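About Pekness

Pekness supplies snacks and cold drinks to break rooms and front desks. We started with 2 shelves in a school office and now keep over 40 locations filled, most of them small workplaces without a cafeteria.

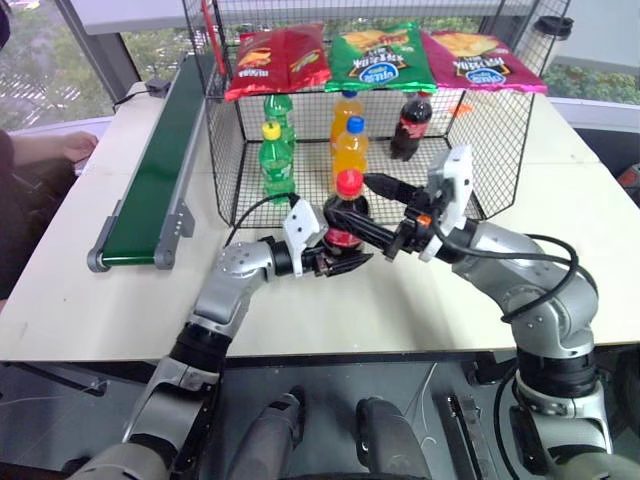
Chips on top, sodas and orange drinks in the wire rack.

Each site picks its own mix, and we change it when people ask. Orders placed by 10 a.m. go out the next morning. Our storeroom is at 364 Grellon Street, and pickups are welcome at the side door.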